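1 July 2019

I have a new blanket and I am ridiculously happy about it! July is the dead middle of winter out here and I have been whingeing about my cold feet since the day I moved to Tedport, so this morning I finally did something about it. Bright pink. Properly, shamelessly pink, with that thick towelly plush that feels like climbing into a bathrobe. I'd been circling it at Eskildsen for weeks (they had a grey one too, very sensible, would go with everything) and today I marched in and came out with the pink under my arm before I could talk myself round.

Signe Bech came along to help me choose and was no help whatsoever, she just kept stroking the display one and saying "ooh". She wants one in green now.

Got the 445 bus home with the bag on my lap like a huge warm dog and missed my stop. Didn't care. Walked back along Orkell Street past the bakery and bought 2 cheese scrolls, both for me.

Then the big job – stripping the bed. I turned the mattress, which I haven't done since Easter, and found the missing library card, a biro and one of the good earrings from Mum. Washed the sheets first thing so they'd had a few hours on the airer by the heater, and they were nearly dry, near enough anyway. The old doona is folded away on top of the wardrobe and can stay there.

The blanket is HUGE. I had to go round and round the bed tugging at corners, and then I lay down on it to test it and woke up an hour later with a line across my cheek. Best nap of the year, easily.

The rest of the room is still a mess, I won't pretend otherwise. I had grand plans to do the whole lot today and got as far as one drawer. There are clothes I know I'm never going to wear again and a stack of Dreteck manuals for things I don't even own any more. Tomorrow, maybe, if it's raining. Tonight I'm having soup and an early one, with my book and two pairs of socks, and I can't wait! 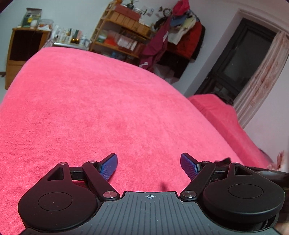
The new pink blanket on the bed, with the rest of the room still to do.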